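The Last Ferry to Fallholm

1.

Missed it by two minutes. Rhodri Watkins stood on the slip with his bag and watched the lights go. Rain. Of course rain.

The man in the ticket hut slid the window open an inch.

"Next one's six in the morning."

"My mother's over there."

"Still six in the morning."

He had 27 dollars and a phone with no charge. The letter in his coat said come before the weekend, she's asking for you, and it was signed Gwilliam, which made no sense. Gwilliam hadn't written to anyone in years. Gwilliam was the one who'd thrown his boots off the porch.

2.

Slept in the waiting room, sort of. A woman with a crate of hens took the long bench. She talked all nite about Skendska, the winters there, a husband who went out for lamp oil and came back married. Rhodri said mm. The hens said more.

Around four she asked who was sick.

"My mother."

"And you're mad at who?"

He didn't answer. She gave him half an egg sandwich -- no salt -- and he ate it in two bites and felt about nine years old. 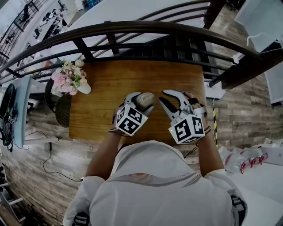
3.

Six o'clock, fog. Gwilliam was on the far dock, smaller then he remembered, holding the old boots by the laces.

"She's awake," his brother said. "She wants toast. She's being awful."

Rhodri took the boots. They walked up the hill, not talking, 154 steps, same as ever. Somebody had fixed the rail.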